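Craddock opens its model room to visitors this December

For immediate release

I've spent most of my working life making small buildings that never get to be big ones, so it gives me a silly amount of pleasure to announce that Craddock is opening its model room to the public. Until now the models have been something you saw if you came in for a meeting and got bored with the meeting. From December you can wander in off the street, stand at the big table and have a proper look.

The show is called Onivo, after the first job we ever built a model for, and it runs in our front room for 18 days. Entry is free. We're open until 7 in the evening so people can drop by after work, and there's a tram stop at the corner if parking gives you grief (it will).

The marble table is the heart of it. We eat lunch at it, argue at it and leave our cups on it, and when we started planning the show somebody suggested moving everything onto white plinths like a real gallery. I hated that idea! Models look their best to me in the place where people have been poking at them, with the tea things still about. So the table stays, black inlay and all, and the models stay on it.

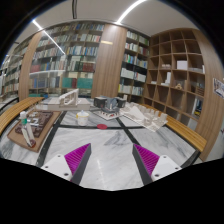 Architectural models share the marble table with a lidded cup at Craddock.

My own favourite is the white one with the open, slanted frame. I like a model that lets you see through it, because you start imagining where the weather would come in. The dark grey building gets more attention from visitors, I'll admit, with its boxy blocks and the angular blue-grey part in the middle. I've also got a real soft spot for the brown relief-like piece on the wooden board, which people tend to lean right over before they've even said hello.

Please do lean over. We'd only ask that small hands are kept company by bigger ones, and that backpacks come off at the door – we've lost a roof that way before.

Alongside the finished pieces we'll be putting out drawers of offcuts, failed versions and half-glued bits from the Pliramell housing study, which took us 828 hours of bench time and taught me more about patience than I wanted to learn. There's a version in there where the stairs go nowhere. I left it in on purpose, as it's the one I'd have wanted to see when I was a student.

Afternoons are for making. We'll clear a bench at 2 o'clock each day we're open, put out card, glue and cutting mats, and anyone can sit down and build something. No experience needed, no booking, and you can take home whatever you finish. I'll be at the bench most afternoons myself and I'm very happy to talk glue for as long as you can stand it.

Drinks are welcome in the room too, as long as they've got a lid on.
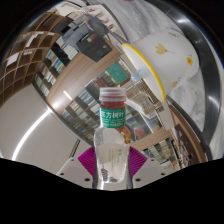
I mention the lids because the whole place runs on tea, and a knocked-over cup does terrible things to card. There'll be hot tea for visitors from the urn by the door, with biscuits while they last, and a gold coin in the tin is appreciated. Everything in the tin goes towards materials for the making bench.

Our neighbours at Pustow have printed a little fold-out guide to go with the show, with notes on each model and a cut-out house on the back page. We've got 200 of them and won't be printing more, so come early if you're a collector of that sort of thing. The notes are mine, so blame me for the jokes.

School groups and uni classes are very welcome in the mornings, before we open to everyone else. Please ring the studio first so we can put the sharp things away and find enough chairs.

Media who'd like to visit before opening, borrow a model for a shoot or have a chat about the show can contact the Craddock front desk during studio hours. Further pictures of the models are available on request.

ENDS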